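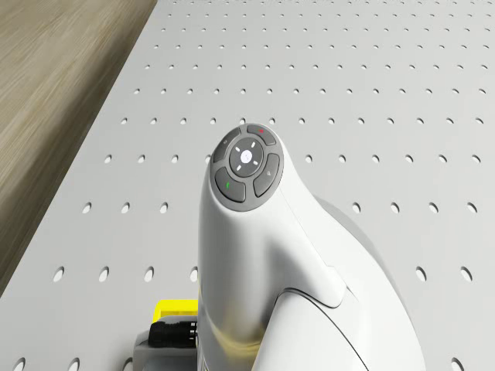
Do open-plan offices make people talk more?

Slide 1
Start with a show of hands: who was told the walls were coming down "for collaboration"? Wait for the groans. Then say that I've read the Gamlow report so they don't have to.

Slide 2
The claim is that people in open rooms have 28 more chats a week. Ask what counted as a chat. The survey counted "sorry, is this chair taken." Also, 1,000 people got the form and 890 of the replies came from managers, most of whom kept a door. Pause here.

Slide 3
Bakness moved its billing team into one big room in May. Messages between people sitting six feet apart went up. Headphones were bought on expenses. Don't overplay this, it's one team and I only have their word for it.

Slide 4
White walls and bright ceilings. Brochures love them. Ask who in the room has ever done their best thinking under a light panel.

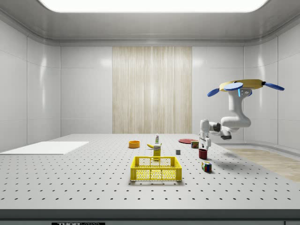

Slide 5
What would change my mind: error counts before and after, sick days, and who quit. Votance promised me all of these and sent a floor plan. Colombo at least admitted the reason was rent. I can respect that. Skip the rent chart if we're past 20 minutes.

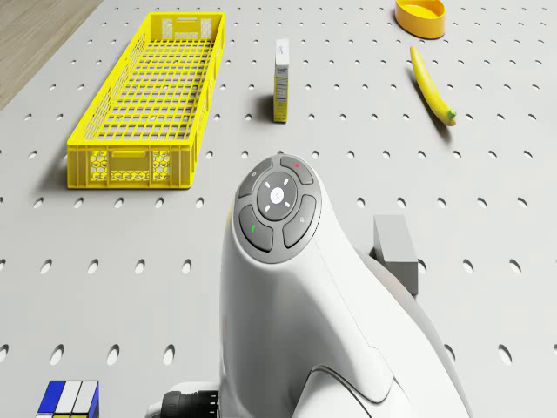

Katia Palumbo
Workplace researcher

Slide 6
Questions. Someone will bring up plants. Plants are fine, I have no quarrel with plants, but ask what they replaced. If Tiziana Orlandini is in the audience, let her go first, she ran the Bakness move and may disagree with slide 3.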